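Print this page | E-mail to a friend

Stop blaming the people holding the grippers

Trurton lost 144 recordings in September. Binned, the lot. Whole batch of bed-making and blanket-folding work meant for the Lelus arm, and the reason given in the notice was two words, "operator error". I don't buy it.

What went wrong is not complicated. The left and right hand-held grippers fell out of step with each other. Small drift at first, then more, and after 15 minutes of work one hand was closing on cloth the other hand had already let go of. In the data, I mean. In the room everything was fine. The people doing it had no way of knowing, no light, no beep, nothing.

And then the arm at Jurnelside was trained on the first part of it before anyone checked. It pulled a blanket tight with one finger pair and kept pulling. Snapped a fingertip, threw the bit across the bench. 3 metres. Someone could of been stood there.

So who made the error? Look at how the work gets done. Ordinary rooms, ordinary beds, a gripper in the hand and a task to repeat until the shift is over.

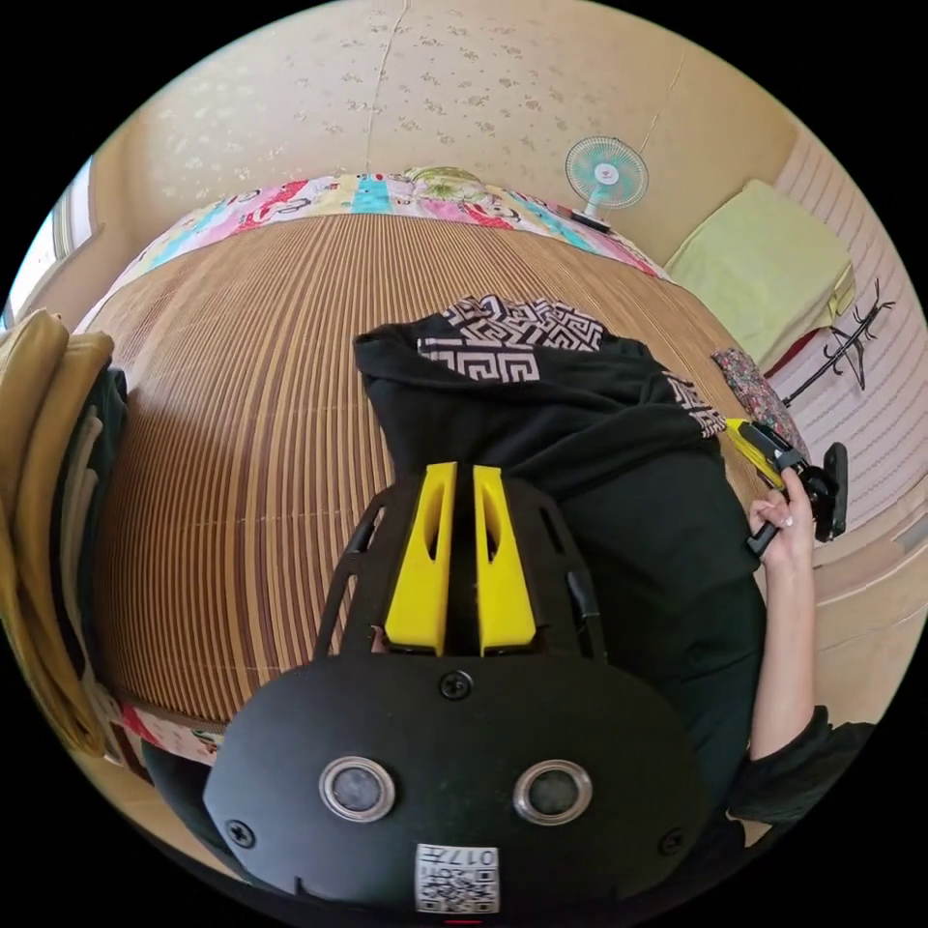
Two hand-held grippers in use beside a bed covered with a woven mat.

You lean over, you reach, your sleeve's shoved up, you're thinking about the corner of the blanket. You are not thinking about clocks. Nor should you. A tool which can go wrong silently will go wrong silently, and the firm that makes it knows that better than the person paid to hold it.

Cheng, who supply the grippers, say a restart every 40 minutes cures it. Fine. Where was that written down? Not on the card in the box, I've read the card. And if drift shows at 15 then 40 is no use to anybody, is it.

My view, for what its worth. Put a warning buzzer on the thing. Check the first few recordings the same evening, not weeks later. Never let an arm loose at full speed on data which hasn't been looked at. And pay people for the 144, they did the work.

Trurton says it is "reviewing guidance". More guidance. For the people holding the grippers, presumably.

15 comments | 40 shares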